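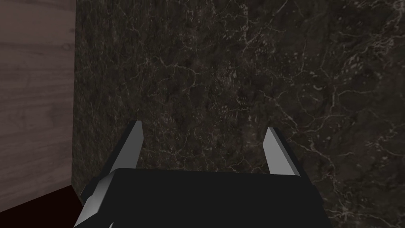
Robot Manners: The Rules Robots Follow Before They Touch Anything
Last updated: November
Search this site Go

You have probably been told, more than once, not to run in the hallway with scissors. You have probably also been told to look before you cross the street, to ask before you borrow a sweater, and to keep your hands to yourself in a shop full of glass animals. Those are rules for people, and most of them were made so that somebody wouldn't get hurt or something nice wouldn't get broken. Robots have rules too! They have quite a lot of them, and some are surprisingly like yours.

Let's start with the word "gripper," which you'll meet a lot on this page. A gripper is a robot's hand. Some grippers have three fingers and some have suction cups like an octopus, but many have just two fingers that slide together and apart, a bit like the tongs your family might use for salad. Two fingers are enough for picking up a cup, turning a knob or pulling a drawer handle, as long as the robot is careful about it.

And careful is where the rules come in.

Rule one: practice somewhere safe

When a new pilot learns to fly, they spend hours in a pretend cockpit first. A robot can do the same thing in a pretend room inside a computer. The room has walls and floors and counters, and the robot can bump into any of them without so much as a scratch, because they're made of numbers. Grown-ups call this a simulation.

At Horkormont, the workshop that helps us with these pages, the rule is written on a big sheet by the door: a robot has to do a new job 900 times in the pretend room before it may try it once in the real one. If the list of mistakes is too long at the end, it goes back and starts over. (Nine hundred times! Imagine tying your shoes that often before you were allowed outside.)

Rule two: open hands, slow hands

Think about how you pick up an egg. You open your fingers nice and wide, you move in slowly, and only then do you close them, gently. If you came rushing in with your fingers half shut, you'd poke it.

Robots are taught the same habit. Before a robot reaches for something, its fingers should be open wide enough to go around it with room to spare. When it gets close to a wall, a countertop or anything else hard, it has to slow right down, the way you do when you're feeling your way to the bathroom in the dark. The workshop's practice robot, which everyone calls Pirihi, has to stop completely if it can't tell how far away something is. Stopping is always allowed. A robot never gets in trouble for stopping.

Dark, shiny or busily patterned surfaces make good practice for this. A plain white wall is one thing, but stone with pale squiggly lines running all over it can be puzzling for a robot that has to work out distances from a camera's picture.

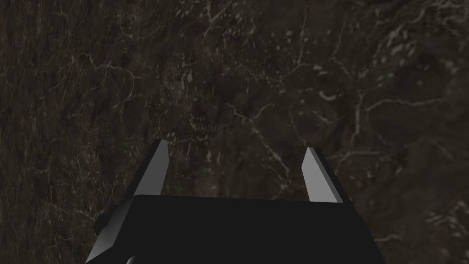 Usa wrote to us to say that her class tried the slow hands rule with kitchen tongs and a paper cup, and that the cup got squashed every time they hurried. She wanted to know whether a robot can feel it when it squeezes too hard, or whether it just keeps on going.

It's a very good question, and the answer is that it depends on the robot. Some have sensors in their fingers that notice pushing, a little like your skin does. Others notice that their motors are working harder than they should be. The good practice is to give every robot a limit, so that when the push gets bigger than that limit, the fingers stop closing. Somebody has to choose the limit, too, and it won't be the same for a paper cup as it is for a brick.

Rule three: a person can always say stop

Every real robot arm at the workshop has a big red button close by. Press it, and the arm stops moving. It doesn't finish its job first, and it doesn't matter how important the job was. Grown-ups check the button every morning before the robot is switched on, and if it doesn't work, the robot has the day off.

There is also a line painted on the floor, and when the robot is moving, people stay on their side of it. Even the people who built the robot have to do this, and yes, they sometimes forget and get told.

Rule four: write it down

This one sounds dull, but it may be our favorite. Whenever a robot makes a mistake, even a tiny one in the pretend room, it goes in the log. Pirihi's log for one drawer-opening job had 113 mistakes in it, and most were the same mistake: coming in a little too far to the left. Once people could see that, they knew what to fix.

Try it at home: ask a friend to be the robot, with one hand shaped like tongs, and give them instructions for picking up a sock. They may only do exactly what you say. Agree on a stop word before you start, and keep a log of what goes wrong.

Questions? Write to the Nallau Children's Science Pages, care of the editor | Copyright Nallau | Back to top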